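Tirnex Open Day Recordings: README and data card

Jun 8, 2019 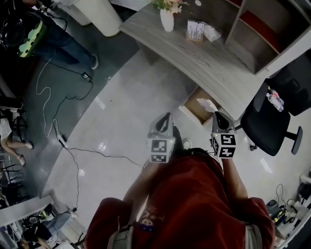
Overhead view of an operator with the two hand-held grippers, demonstration area.

What this is

A small set of recordings made at the Tirnex open day in Nutley, plus the notes I took while I was there. The set holds 2,276 short clips. I put the card together after the visit, partly to document the files and partly because the handout given to visitors claimed more than the files can support. If you only want the folder layout, skip down to Contents.

What was shown

The program promised "robots that learn from you." The part open to visitors was the collection step. A person holds a gripper in each hand, the grippers carry marker cubes with square black-and-white patterns, and hand motion is recovered from the markers. A trained policy was supposed to follow in the second half of the afternoon. I stayed for it and saw one arm repeat a short motion behind a rope, with the object already placed for it. It may well have been a learned policy. From where visitors stood, a scripted replay would have looked the same, and my question on that point got a friendly answer with no content in it.

The hand-held part was more convincing. People picked it up quickly and the staff were patient. I would still like to see it done away from a room set up by the people selling it.

Contents

clips/ – one folder per clip, numbered in recording order
poses/ – left and right gripper position and rotation, one text file per clip
labels.csv – task name, operator code, keep or drop
calib/ – marker sizes and camera settings
notes.txt – my own notes, unedited

There are 23 task names in labels.csv. Several are the same task spelled two ways ("put cup back" and "cup return", for one). I left them alone so the file matches what Tirnex handed out. Merge them yourself before you report any per-task number.

How it was recorded

The grippers are open and close only. Pose comes from the markers on the cubes and from nothing else, so when a cube turns away from the camera or an arm covers it, the pose is filled in by interpolation. Filled stretches are flagged in the last column of each pose file. Read that column. The plots on the posters at the open day did not seem to.

Left and right streams are synced by software clock. I found 2 clips where the streams are swapped, and both are marked drop. There may be others.

The 97 percent figure

The handout says 97 percent of clips are "successful demonstrations." I asked what counted as a success. The answer was that the operator said so at the end of the clip. There was no second check, and a failed attempt could be deleted on the spot and never reach the folder. That makes it a figure for how often people kept what they had just done – useful for planning storage, maybe. Please don't quote it as task success, and please don't set it beside a robot's success rate in the same table.

Who is in it

Operators were staff and a few visitors who had signed the form. Operator codes are in labels.csv, with no names. The codes were given out per session, so one person can appear under more than one code. Do not split train and test by operator code and call the result "unseen operators."

Known problems

- Floor reflections upset marker detection in some clips. The worst ones jump sideways for a few samples and come back.
- Clip lengths vary a lot, and some include the operator waiting to be told to start.
- Gripper opening is in device units. The conversion sheet was promised for November and I have not seen it.
- The Skonis loader reads the pose files but silently skips the flag column. Use the Jääskeläinen branch of the loader, or parse the text yourself. The files are plain enough.
- All of it was recorded at one site. I would not expect much to carry over to a kitchen or a warehouse, whatever the closing slide said.

Reasonable uses

Testing a marker tracking pipeline. Checking a loader. Practicing data cleaning on something untidy. Teaching, if the notes above go along with it.

Uses I would argue against

Any claim about general skills. Any comparison of collection speed with other methods: the timing in these files leaves out setup, and setup was slow – I watched two recalibrations before the first clip was saved.

Changes

v2: added the flag column description, marked the swapped clips as drop.
v1: first upload.

Corrections are welcome through the issue tracker. If someone at Tirnex can show the uncut recording of the arm behind the rope, with the object moved between runs, I will add it to the set and rewrite the second section.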